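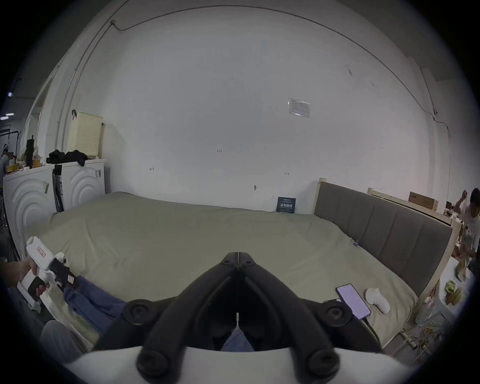

The gripper held up in front of a bed with a fitted sheet, with a second handheld device at left.

Product Review: Cestness Hand-Held Gripper Kit
Published by the Drostwood Shared Workshop, Equipment Review Desk
Saturday, May 8, 2021

Rating: 7 out of 10

The Cestness kit is a two-finger gripper that is carried and closed by hand. It is sold to home builders who intend to record household tasks first and mount the same fingers on a motorized arm later. The workshop purchased one kit for its home automation build, a project concerned with bed linen and other soft goods. This review covers assembly, handling and parts supply. The motor mount, a separate purchase, was not tested.

Assembly

The kit arrives as printed shells, two curved fingers, a bag of fasteners and a set of rubber pads. Members with some experience of small mechanical work completed the build in a single evening. The printed manual is clear up to step 20, where the finger linkage is shown from the wrong side. A corrected sheet is available from the distributor, Tirkanton, and builders are advised to request it before starting.

The pads are a press fit. Two on the reviewed unit were tight enough to require a bench vise, and the manual makes no mention of this. The white housing was fitted without trimming. The screws provided are short for the depth of their holes, and the workshop replaced them with longer ones from its own stock.

Handling

The curved black fingers close to a narrow seam along the middle. On a fitted sheet, the gripper picked up a fold of cloth dependably once the tips had been lowered flat to the mattress. Pinching at the elastic hem was less reliable, and the cloth slipped in 3 of the 8 trials made with the pads as supplied. Wiping the pads with a damp cloth before each session improved the hold.

The unit is light enough for one hand, although the grip becomes tiring in longer sessions. Members with small hands found the reach to the trigger too great. Cestness offers no adjustment for this, and one would be welcome.

The fingers fill much of the near view, so small articles lying directly behind them are easily lost from sight. Operators should approach a phone, a cable or similar loose items from the side.

Parts and support

Replacement pads are stocked by Tirkanton and arrived within the week. Fingers are made to order. The Zakharchenko linkage, an upgrade supplied by a third party, is described as compatible with this kit and is due for release in July. The workshop will publish a separate note after fitting it.

Recommendation

The kit is suitable for shared workshops and for home builders who own basic hand tools. It is not recommended as a first project for younger members unless an experienced builder is present. Members may reserve the reviewed unit at the Drostwood equipment desk. Pads should be inspected on return and any worn pair entered in the log.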